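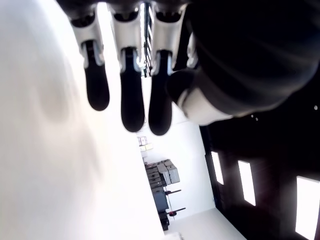 Dasholm Handside wrist camera kit

For three-fingered hands with a thumb. Ships from the Dasholm warehouse.

Let's start with what the brochure says: "effortless demonstration capture." We sell this kit, we use it in our own shop, and we have yet to meet anyone who found demonstration capture effortless. What you get is a small camera, a wrist bracket, a cable and a recording program called Clureo. It saves what the hand sees while a person steers it through a task. The learning is your problem.

What the view is like

The camera looks along the fingers toward the tips, so the fingertips and thumb stay in view while the hand is open. The palm takes up a good part of one corner. You can't adjust that away, whatever the old manual says. Turn the wrist and the room turns with it, so a wall may run up the side of your recording or a row of windows may slant off toward a corner. Any white surface close to the lens is likely to wash out. Elfriede Grube, who tests our returns, suggests turning exposure down by hand and leaving auto off.

How many examples do you need?

The maker suggests 60 per task. We asked where that number came from and got a link to a video. Umesh Rastogi recorded over 1000 on our bench for one pick-and-place job before he was willing to leave the arm alone with it, and he still threw out plenty. Plan on your own number, and try the trained system on objects it hasn't seen before you believe any score.

In the box

Wrist camera with fixed lens
Bracket and 4 screws
Cable, 2 meters
Clureo license, one seat

Not in the box: the hand, the arm, a computer, or anything that labels your data. Clureo has an "auto label" button. It marks where a recording starts and stops. We'd call that a timer.

Fit

Fits the Mao hand. Other hands may need a different bracket, so send a drawing before ordering. Arnout Desmet answers fit questions and will tell you no if the answer is no.

Returns

Unused kits can come back. Opened Clureo licenses can't. The maker promises a better export tool in September; please don't buy on the strength of that.

Page last checked 2021-08-14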